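Friday, late
by Pui-shan Ho

Finished the backdrop. I am writing down how, while I still remember which decisions were deliberate.

The fabric is the black Bellero that Hsiu-ying Lam had left over from the reading corner. It was folded in a drawer since spring and came out with a grid of creases. I hung it overnight first, thinking the weight would pull them flat. It did not. The cloth is too light for that. I ironed the center section on low with a damp tea towel between, and left the side lengths alone. They hang in folds anyway, and a crease inside a fold does not read from the front.

Requirements, as I had them on Monday's list:

Three sides closed. Back and both wings, standing on the tan table.
No poles on the table surface.
Letters readable from the far end of the room.
Everything removable without residue.

The first idea was three foam boards taped at the corners and covered. I built that at half size and did not like it. The corners pulled the cloth tight and every small ripple turned into a shiny diagonal. A continuous piece that bends around at the sides behaves better. It has no corner to be tight over. So one length of fabric, clipped along the top, and the sides brought forward by hand until the curve looked even.

The clips took longer than the cloth. I started with Boken spring clips, the kind with the rubber feet. Strong enough, but the rubber had hardened and the cloth crept downward through the afternoon. Measured the drop against a pencil mark: 4 millimeters between lunch and five o'clock. A small amount, but it was uneven, so the line of letters began to lean. I changed to smaller steel clips. On the right I doubled them, two side by side, where the fabric is carrying the bend as well as its own weight. The left holds with one.

Now the letters. "Fast" on top, small, then "UMI" underneath, bigger and closer to the middle. Su-chen Lu drew them freehand on the back of an old calendar and I cut the templates from that. The shapes are rounded, which is kind to the scissors on the outside and unkind on the inside. The hole in the lowercase "a" was the worst. I punched it, then opened it out with the curved nail scissors, going around in one direction only. Two spoiled before one was acceptable. The "s" was nearly as bad. The "U" and the "I" took no time at all.

Colors came out of what was in the tray. Pui-shan's rule (mine, for the record) is that pale goes on black and saturated goes on white. Cream for the F, pale yellow-green for the a, light pink s, orange t. Then lavender, peach and light blue on the lower row. I had wanted the t in something quieter. Su-chen said the top row needed one strong color at the end or it would fade out, and after looking at it from the door I agree with her, a little.

Each letter has a thin darker edge. I tried it without. On black the pale shapes have plenty of contrast, but the outline looked unfinished, as though the cutting had stopped early. The edge also hides small errors of the blade. The wide M has its outline in orange, which ties it to the t above.

Spacing. I laid both rows out on the floor first, on a strip of the same cloth, and moved pieces until the gaps looked equal. Equal by ruler and equal by eye are different for round letters. The ruler version made a hole beside the lowercase letters. I closed it by eye and noted the distances on the template envelope.

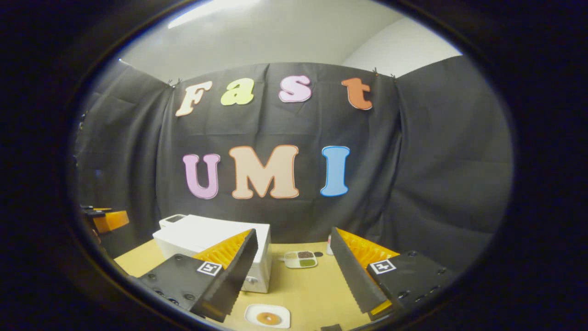

Why put the short word above and make it the smaller one? The lower word is the name and has to be found first, so it gets the size and the capitals, and the upper word works as a kind of label for it.

Attachment was the other open question. I tested three things on an offcut. Ultik glue dots held very well and left a gray ring when peeled, so they are out. Double-sided tape held for a day on the ironed part and lifted on the unironed part, where the surface is rougher. A few loose stitches through the cloth held on everything and came away clean. Stitches, then. Black thread, two to a letter, three on the M because it is wide. The needle has to go in from behind, and with the backdrop already hung that means working blind. Next time: stitch first, hang second. I knew this and did it in the wrong order anyway, the cloth being up and the letters being ready at the same moment.

Light. The ceiling fixture is bright and sits high, and I expected glare. There was very little. Black cloth with soft folds absorbs most of it. I tried the desk lamp from the left for ten minutes and took it away again. It put a shadow under each fold and made the rows look crooked when they were straight.

The table needed only wiping. The tan top shows pencil, and I had been marking positions on it all week. The Ayala eraser took off most of the marks. The last two came off with a drop of dish soap. I kept the cloth ending at the surface with no extra gathered at the base, having trodden on the spare length twice during the fitting.

Pao-chu Chien stopped in before dinner and asked if the top edge should be hemmed. It should. The raw edge has begun to shed and there were threads on the table an hour after wiping. I ran a line of fray liquid along it as a stopgap. A proper hem means taking everything down, and I am leaving it up for now.

Cost, for my own column: thread 4 dollars, card from stock, fabric from stock, steel clips 15 dollars for a box far larger than I needed. Card used, 14 sheets, counting the spoiled ones and the half-size trial. That is too many. Nesting the small letters inside the curve of the U would have saved at least a sheet, and I only saw it when the U was already cut.

To do:

Hem the top edge when it next comes down.
Label the template envelope properly. At present it says "letters" and there are two other envelopes that say "letters."
Return the curved scissors to Hsiu-ying Tsang.
Buy black thread in the 500 meter spool. The small reels run out in the middle of a seam.
Put the old spring clips with the kitchen things. They are good enough for a bag of rice.

Hands smell of fray liquid. It does not wash off with soap. Going to try lemon, then bed.

Shares 14 · Comments 4

Recent entries
Ironing dark cotton on a low setting
The drawer of leftover fabric, sorted
Glue dots, tape, thread: an offcut test
September: what is in the card tray
Re-covering the reading corner cushions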